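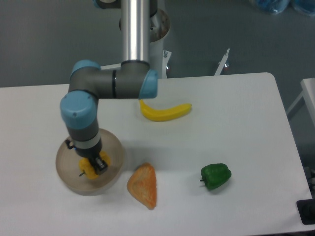 I've been on a yellow kick all November, and I blame the greengrocer in Salbridge. Three peppers for the price of two, so of course I came home with the lot and no plan whatsoever!

My first go was a salad (fine, a bit dull). The second was better: roasted whole until the skins blistered, then torn up with garlic and far too much oil. I ate it standing at the worktop, straight out of the dish.

Bowls matter more than I used to think. I had everything in clear plastic for years, and then I gave in and bought a big stoneware one from Stoso. A wide, shallow tan bowl like the one below suits a yellow pepper beautifully, with that little green stem poking out, and a slice of bread on the table beside it is half a lunch already.

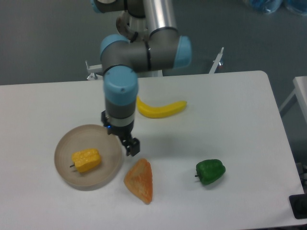

Bread is where I get fussy. I want it a day old, toasted hard and rubbed with garlic while it's hot. A triangular slice like that one, next to the bowl, is just the right shape for scooping.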